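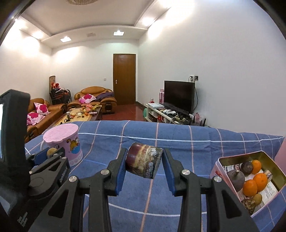 One owner wrote in to say that the old guide sent her straight to the sheets before the mattress had filled out, and that the corners kept popping off all week until she stripped the bed and began again with the slats. Could the steps please go in the order people do them in? They could, and now they do!

Section 3: Setting up your Fleron mattress and making the first bed

Revised 13 May 2025. Covers the Fleron foam mattress on the Stukley slatted base, with or without the Alau mattress pad. If your base has the code 1648 stamped on the center rail, read the note after step 4 before you go any further.

We love this part of the job. A new bed changes a whole room, and there is very little here that calls for tools or strength. Take your time, open a window, put some music on.

Before you start

Your mattress arrives rolled and sealed in two layers of plastic. Let it come up to room temperature in its carton if it has been in a cold garage or on a porch (foam that has spent a February night outdoors is stiff and slow to open). Carry it into the bedroom still rolled. It gets much bigger and floppier once the plastic is off, and stairs are no fun at that point.

CAUTION: Do not use a box cutter or kitchen knife on the inner plastic. Use the small hooked opener taped inside the carton lid. Cuts in the cover are not covered by the warranty.

CAUTION: Keep children and pets out of the room until all of the plastic has been folded up and taken away.

Checking the base

1. Press down on each slat with your palm, from the head of the bed to the foot. Every slat should give a little and come back. A slat that rocks or clicks is not seated in its cap.

2. Push any loose slat toward the center rail until the cap grips it. You will feel it go in - it's a nice solid thunk.

3. Look at the feet under the center rail. Each one should touch the floor. Turn a foot counterclockwise to lengthen it, then try to slide a sheet of paper under it. If the paper goes through, keep turning.

4. Tighten the corner bolts by hand, then snug them with the hex key. Stop when the key starts to resist.

Note on base 1648: This early version of the Stukley came with plain slat caps that let the slats wander. The Dolan cap kit fixes it completely, and it goes on without taking the base apart. Fit the kit now, while the bed is bare. Instructions are printed on the back of the kit bag. All later bases have the newer caps already.

Unrolling the mattress

5. Lay the roll across the head of the bed with the loose edge of the plastic facing up.

6. Slit the outer layer and pull it free. Unroll the mattress toward the foot of the bed and check that the sewn-in label is at the bottom left as you stand facing the headboard.

7. Slit the inner layer along the printed line. Air rushes in with a hiss and the foam starts to rise right away. Kids find this part amazing, if you want to let them watch from the doorway.

8. Pull the plastic out from underneath. Two people make this easier, one lifting and one pulling.

9. Leave the mattress bare for up to three hours. Corners are always last. If one still looks pinched, knead it with your hands a few times and give it a little longer.

Note: A new-foam smell is normal and fades with fresh air. Leave the door open and run a fan if you have one.

Adding the pad

Skip to step 12 if you did not buy the Alau pad.

10. Spread the pad with the quilted side up. Hook the elastic over the two head corners first, then walk it down to the foot.

11. Smooth it with your forearms from the middle outward. The side panels should lie flat against the mattress, with no bunching under the edge.

Making the bed

12. Wash new sheets before the first use. Cool water, low heat in the dryer, and take them out while the hems are still slightly damp.

13. Find the seam tag on the fitted sheet. On ours it goes at the bottom left, same as the mattress label. On other makes it may go at the bottom right, so try it one way and see.

14. Fit one head corner, then the foot corner diagonally across from it. Now do the other pair. Working on the diagonal keeps the tension even, and it is so much less of a wrestling match!

15. If your sheet has a check or stripe, line it up with the edge of the mattress at the foot and let the rest follow. A crooked pattern will bother you every single morning.

16. Lay the flat sheet wrong side up, with its wide hem level with the top of the mattress, and tuck in the foot.

CAUTION: Do not sit or kneel on the edge of the mattress during the first night. The edge foam is the last to reach full firmness.

First weeks

Turn the mattress head to foot after 3 weeks, then at the change of each season. Do not flip it over; the comfort layer is on one side only.

Spills happen, especially with drinks in bed. Blot with a dry towel, dab with cool water and a drop of dish soap, blot again, and let the cover dry all the way before you put the pad back - a fan aimed across the bed helps a lot. The Alau pad can go in the washer on gentle. The Fleron cover cannot, so please leave its zipper closed.

For squeaks, go back to step 1. It is nearly always a slat. For lost bolts, feet or caps, see Section 7, Spare parts.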